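Bratar lattice drive cage: my take after a few months
16/04/2025

So I finally gave in and bought the Bratar cage, mostly because Howard Hebden kept going on about his in the comments and I'm easily led.

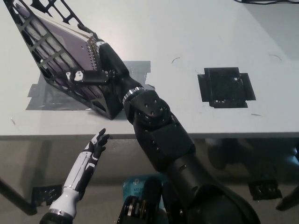

I have a bad habit of leaving bare modules all over my desk, under mail, next to coffee, you name it. I wanted something that would go around them without turning into a sealed little oven, and the open lattice is what sold me. You can still see what's inside (mine are color coded, so I can grab the purple one without reading a single label!) and the connector edge stays easy to get at.

The fit is snug. Maybe too snug the first week -- I had to wiggle things in and I said a few words. It loosened up after that, and now it takes me 10 seconds tops. Nothing rattles, even when I tip the whole thing up on its end to look at the pins.

Gripes? Dust. All those diamond cutouts collect it, and a cloth just catches on the corners. I use an old paintbrush. Black also shows every speck, so I'd love a gray one. And the instructions are 2 sentences long, one of which is the company's address.

I tried the Zollamik before this and sent it back. Nice looking, but the lid was a pain and it cost more. The Bratar feels tougher in the hand, and I've already dropped it once with no harm done.

Four stars from me. I've got a second one on order for the spare module.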